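Ticket 1858 – label printer skips every second label after moving desks
Status: open, waiting on parts
Site: Berkimville office, upstairs
Device: Karras label printer, Costia driver, labels sent from Lurka

Opened by shipping desk

Printer worked fine until the August office move. Same printer, same cable, new desk. Now it prints one label, feeds a blank, prints one, feeds a blank. Sometimes the text starts halfway down and runs onto the next label. Need this fixed before the afternoon pickup, we are burning thru rolls.

Tried so far: off and on. Different roll. Off and on again.

Update 1, support

Thanks. Few things please.
Which label size is picked in Lurka? Which size is picked in the Costia driver? They have to match, and the driver likes to go back to its default when it sees a new USB port. Also hold the feed button until the light blinks 2 times, then let go. That runs the gap calibration. Send back whatever comes out.

Update 2, shipping desk

Lurka says 4 inch. Driver said 3 inch!! Changed it to 4. Ran the feed button thing, got a strip of blanks and then a settings page. Next job printed ok, the one after that skipped again. So better but not fixed.

First one is the corner.
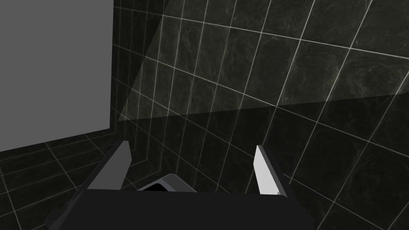
Dark tiled corner of the room, gripper fingers in front

Update 3, support

Driver size was part of it then. Leave it on 4. If it skips every other label with the right size set, the gap sensor is usualy dirty or sitting in the wrong spot. Steps:

Power off, unplug.
Open the lid, take the roll out.
Find the small sensor under the label path. On this model it slides left and right. Should line up with the center mark.
Wipe it with a dry lint-free cloth. No glue remover, it fogs the plastic.
Roll back in, guides snug but not pinching.
Power on, calibrate again, print a batch from Lurka.

Also check the roll isn't the black mark kind. Driver needs to be set to gap for yours.

Update 4, shipping desk

Sensor was all the way over to one side. Must of slid in the move. Centered it, wiped it, there was a bit of label stuck down there too. Calibrated. Printed a full batch, no blanks. Then closed the lid a little harder and the next batch skipped again. Opened and closed, fine. So now it's the lid??
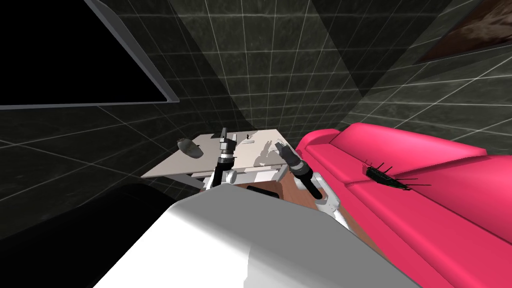
Lid latch, yes. On that model the right side latch wears first and the print head sits a hair too high, so the feed slips and the printer thinks it missed a gap. Press down on both front corners until you hear 2 clicks. If you only get one click it's the latch. On placement, a light grey table like the one there is ok for the printer as long as it sits flat and the roll can turn without rubbing on anything. Don't put it on top of a filing cabinet, we see a lot of feed trouble from that. – support

Update 6, shipping desk

One click. Every time. Folded card under the lid tab gets us the second click and it prints, so we are using that for today. Not touching it again until pickup is done.

Update 7, support

Card is ok short term, keep it well away from the print head. Replacement latch ordered from Karras, comes with 2 screws and a spring. Keep the old spring, the new ones are sometimes too stiff. Once it's in, run the calibration once more and print the settings page – send that and I'll close this out.

Linked the driver default size problem to a separate Costia ticket so it doesn't get lost in here.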